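Tumesano Shared Workshop - Member Forum
Board: Builds in Progress
Topic: Hand-held grippers, second revision: pad material and jaw travel

Posted by: r_ngau
Wednesday, December 16, 2020

Members are advised that the second revision of the hand-held gripper pair is complete and is now being tried at home. The project is registered under the name Prudach. The drawings are in the shared folder, and comments are invited before the next set of parts is cut.

The principal change is to the pads. The first revision used bare jaws, which held rigid boxes adequately and performed poorly on anything in a thin wrapper. Both jaws now carry a soft blue pad. Closing force at the trigger has been reduced, and the jaw arms are fastened from above with one screw on each side so that they may be removed without opening the body.

Trials are conducted on ordinary household goods. Packaged snacks have been the most useful test, as a puffed or crumbly item inside a clear bag shows at once when the grip is excessive. The procedure is to lift one package at a time out of an open box in which other packages are lying.

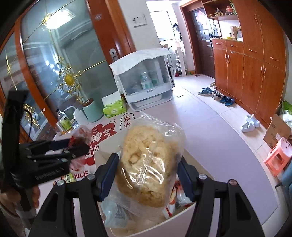

The remaining difficulty is jaw travel. When packages lie close together, the jaws must open wider than the gap available, and the neighboring package is pushed aside before the intended one is held. I have completed 87 lifts with the present geometry and recorded the outcome of each. The log is in the same folder as the drawings.

I would appreciate the views of members on whether the travel should be shortened or the tips made narrower.

Ridwan Ngau

Posted by: Porov
Reply 1

Thank you for the report. I would recommend narrower tips. Shortening the travel would limit the tool to small items, and the purpose stated in the original May proposal was general household handling. A tip tapered over the last third of its length should enter the gap without difficulty.

Please also state the pad thickness on the drawing. The field is blank on sheet 5.

Posted by: esteban_bench2
Reply 2

I must disagree with the previous reply. A tapered tip reduces the contact area exactly where a bag is held, and a bag of crumbly food will then be pinched at a single point. We had this problem with the Esteban arm last year. The tips were tapered, the wrappers tore, and the parts were made again at full width.

My recommendation is to leave the jaws as they are and to take the bag by its sealed edge. This is a matter of operator technique and requires no new parts.

Posted by: Porov
Reply 3

The Esteban arm had hard plastic tips and no pads. I do not consider the two cases comparable. Taking the bag by the seal is acceptable when the seal is facing upward, but in a mixed box it frequently is not.

Posted by: millroom_k
Reply 4

Before the geometry is decided, may I ask how the trigger return is arranged? On my own copy of the first revision the spring lost tension after nearly 400 cycles, and the jaws no longer opened fully. If the same spring is still fitted, some of the difficulty described may come from the spring and not from the tips.

I would also ask that both units be tested with the same spring. My two were never matched, and the left always closed later than the right.

Posted by: r_ngau
Reply 5

I thank members for their replies.

To millroom_k: the spring has been replaced with a heavier one of the same length. It is rated by the supplier for 600 cycles, a figure I have not verified. Both units carry the same part.

To Porov: the pad thickness will be added to sheet 5 this week.

To esteban_bench2: I have attempted the sealed edge method and found it reliable for flat packets. With filled bags the load swings, and I have had to set the item down and begin again.

I propose to cut one pair of tapered tips and leave the other unit at full width, so that the two may be compared on the same goods.

Posted by: esteban_bench2
Reply 6

I have no objection to a comparison, provided that the full-width unit is not always operated by the weaker hand. Please exchange them halfway through and note the exchange in the log.

Posted by: Porov
Reply 7

Agreed. The small cutter is available on bench 2 and the booking sheet is open.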